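Ticket 147
Subject: Countertop outlet drops out when toaster oven runs
Location: kitchen, back counter, tiled wall
Category: Small appliances / electrical / counter layout
Priority: Normal
Status: Closed, with one follow-up item
Product references: Musdale countertop oven, Virkov outlet strip, Nodix plug-in power meter

Original report

The toaster oven on the back counter shuts off in the middle of a cycle. The display goes dark and the timer setting is lost. Power comes back after a few minutes without anyone touching the breaker panel. Happens mostly on the toast and broil settings. Bake at low temperature completes normally. Reporter also notes that items stored behind the oven feel warm after use, and that the lid of one storage jar no longer seats flat.

Requested: find the cause of the shutoff, confirm whether the oven needs replacement, and advise on what can stay on the counter near it.

Initial response

Before any testing, the following was requested from the reporter:

- Which outlet the oven is plugged into, and whether anything else shares it.
- Whether the oven is plugged directly into the wall.
- Clearance behind and on both sides of the oven.
- Whether anything is kept on top of the oven.
- Whether the kettle or any other heating appliance was on at the time.

Reply from reporter: oven is plugged into a Virkov outlet strip behind the canisters. The kettle uses the same strip. Not sure about clearance. Dish towels are usually folded and left on top because it is the only flat surface near the sink. Kettle may or may not have been on.

Entry 1: Power

Strip removed from behind the canisters and inspected. It has its own thermal cutoff with automatic reset, set into the end cap. No visible scorching. The cord was coiled behind the canisters and held in a tight bundle with a twist tie. The bundle was warm after one toast cycle.

Nodix meter placed between the wall outlet and the strip. Oven alone on broil: supply steady, no dropout during the first cycle. Oven on broil with the kettle started two minutes in: strip cut out before the kettle boiled. Wall outlet stayed live. Breaker did not trip.

Conclusion at this stage: the cutoff is in the strip. The breaker is fine and the oven was not the device shutting down. The automatic reset explains why power returned by itself.

Action: strip taken out of service for heating appliances. Oven moved to a direct connection at the left wall outlet. Kettle moved to the opposite counter, which is on a separate circuit according to the label inside the panel door. Label was checked by switching the circuit off and confirming that the opposite counter went dead and the back counter did not.

Entry 2: Repeat test on direct connection

Oven run on broil, empty, for one full cycle. No dropout. Second cycle started immediately after the first. The oven shut its heating elements off before the end of the second cycle, but the display stayed on and the timer kept counting. Elements came back on after a pause.

This is a different symptom from the one reported. Display on with elements off points to the oven's own overheat protection. In the Musdale manual this is listed as normal behavior when airflow around the body is restricted. The manual also says to leave the top surface clear in use.

At the time of the test the containers were pushed up against the back of the oven. The towel had been taken off for the test.

Action: all containers pulled away from the back of the oven. Body allowed to cool for 60 minutes. Test repeated with the same settings, two cycles back to back. Elements stayed on normally through both.

Two separate faults, then. First, the strip could not carry the oven and the kettle together. Second, the oven had no room to shed heat to the rear. The second fault had been hidden by the first, as the strip usually cut out before the oven got hot enough to protect itself.

Entry 3: Jar lid

Reporter asked for this to be included in the ticket. The lid on the cereal jar was sitting high on one side. Lid removed and checked on a flat surface. The lid itself is not warped. The seal ring had slipped out of its groove and folded under. Ring washed, dried and pushed back in by hand, working from one point around to the other side. Lid now seats flat.

Heat is a possible contributor but this cannot be confirmed. A ring can also fold if the lid is pressed down at an angle, which is easy to do when the jar is behind something and has to be closed by reach.

Contents were checked and were still crisp. No need to discard.

Entry 4: Counter layout

Reporter asked for a layout that does not require buying shelves. Usable depth of the counter was measured with the oven in place. With the oven square to the wall there is not enough depth to store anything behind it and keep the clearance the manual asks for. The space behind the oven should therefore be treated as unavailable while the oven is on.

Options considered:

Option A. Move the oven to the opposite counter. Rejected. It would share a circuit with the kettle again, which brings back the first fault in a different place.

Option B. Move all food containers into the wall cabinet. Rejected by reporter. The cabinet is full and the cereal is used every day.

Option C. Keep the containers on the counter along the tile, slide them clear of the oven before switching it on, and slide them back once it has cooled. Accepted on trial. Depends on somebody remembering.

Option D. Replace the drawer organizer with a narrower Semwal unit and put the containers in its place. Held for later. See follow-up.
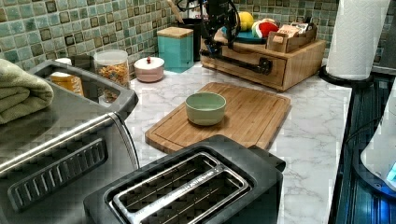

For option C to work there has to be an open area to slide things into. The cutting board takes up most of that area. It does not need to be put away, but anything on it has to be off before the containers are moved across. A bowl left on the board was the usual obstacle during the trial, and twice the containers went back behind the oven because of it.

Working procedure as issued to the household:

1. Take the towel off the top of the oven. Hang it, or put it in the drawer.
2. Clear the cutting board and stand it against the tile at the far end.
3. Slide the cereal jar, the sugar bowl and the other containers away from the oven.
4. Check that the utensil crock is clear of the oven. Wooden handles that lean over the top count as being on top.
5. Confirm that the oven plug is in the wall outlet and not in a strip.
6. Run the oven.
7. Leave the containers where they are until the body is cool to the touch at the rear.

Step 7 was the one most often skipped in the first days. Reporter suggested leaving the towel out of the kitchen altogether and this helped, as there was no longer a reason to go back to the oven while it was hot.

Entry 5: Trial result

Oven used normally for 9 days under the procedure above. Reporter logged no loss of power and no early element shutoff. On one occasion the toast setting ended sooner than expected. This was traced to the shade dial having been turned down while the front was being wiped. Not a fault.

Front vent slats were dusty and had some crumbs in the lower gaps. Cleaned with a dry brush, oven unplugged. Crumb tray emptied at the same time. No water or spray used on the slats. Recommend repeating this whenever the crumb tray is emptied.

Sugar in the bowl had been clumping before the trial. Reporter says it has stopped. No test was done on this and it is noted only for completeness. It may have more to do with moving the kettle, which used to vent steam along the wall, than with the oven.

Resolution

Reported shutoff: caused by the outlet strip cutting out under combined load. Fixed by direct connection to the wall and by moving the kettle to the other circuit.

Element shutoff found in testing: caused by blocked airflow. Fixed by clearing the rear and top of the oven during use.

Jar lid: displaced seal ring. Fixed.

Oven replacement: not needed.

The Virkov strip works as designed and can be used for low-draw items such as a phone charger or a small radio. It has been tagged "no heating" and moved to the desk in the hall. Do not return it to the kitchen.

Follow-up

Option D remains open. The Semwal unit has to be measured against the space before purchase, including the drawer when pulled fully open. The present organizer also serves as a shelf, so whatever is kept on top of it will need another place if the unit is changed. Reporter will measure and reply. If there is no reply by May, close the item as not required.

If the oven goes dark again while connected directly to the wall, open a new ticket and do not reuse this one. State the setting in use, whether the display was on or off, and whether the breaker had tripped. Leave the oven as it is until those three points have been written down.

Ticket closed February 18, 2023.

Contact | Copyright Household Support Log | Back to top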